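Can a machine clean your bathroom yet?
Household Tips - March 22, 2026

Readers keep asking whether it is time to hand the chores over to a robot. For most rooms the short answer is not yet, but it depends on the chore.

Floors are mostly solved. A robot vacuum copes well with hard flooring and short carpet. Pick up cords and socks first, and empty the bin after every run. Our Skendik has done 581 runs and still gets stuck under the same radiator. Clean the brush every 8 runs or so if you have a pet.

Windows are half solved. The Triseren sticks to large panes and does a fair job in the middle, but leaves the corners. Finish those with a dry cloth.

Laundry is still yours. Washing and drying have been automatic for decades, but sorting and folding have not. The folding machine from Bravach costs over $3973 and will not take fitted sheets.

Bathrooms are the hard one. A tub is smooth, curved and slippery, and small things end up at the bottom of it - soap ends, bottle caps, bits of sponge. A person picks those up without thinking. A machine has to reach over the rim, judge the depth against a shiny white surface and close on something small without scraping the finish.

Until that is sorted out, two habits save the most work:

Clear everything out of the tub before you rinse it, so nothing ends up in the drain.

Wipe down with a soft cloth and dish soap while the surface is still warm. Skip scouring powder on acrylic.

Overflow openings collect grime as well. An old toothbrush gets into them, and no machine we have tried does. 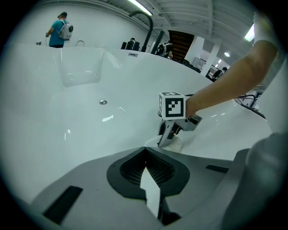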